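Oiling wooden chopsticks: what you can skip

Most guides want you to buy a kit. I tried the Pulletti one and could not tell it from the plain mineral oil I get at the drugstore, 500 ml, lasts forever.

1. Wash by hand and dry overnight. Oil over damp wood goes sticky.
2. If the grain feels rough, sand lightly. Skip this on lacquered pairs, and skip the oil too. It has nowhere to go.
3. Rub on a thin coat with a rag. Wait 30 minutes, then wipe hard.
4. Repeat once. I doubt a third coat does anything.

Olive oil? People swear by it. Mine smelled off by March.

Amnuay Tanasarn wrote in to say he boils his for 2 minutes first. Maybe. I'd want to see them a year later.

Store them upright, somewhere air gets in. A lidded box is asking for mold.
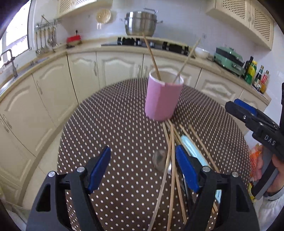
Wooden chopsticks and a pink cup on the kitchen table.

Throw out any that have split.

Related
Do cutting boards need wax?
Rust on a carbon steel pan

We use cookies. OK / Settings
Contact | © Vuvstead | Back to top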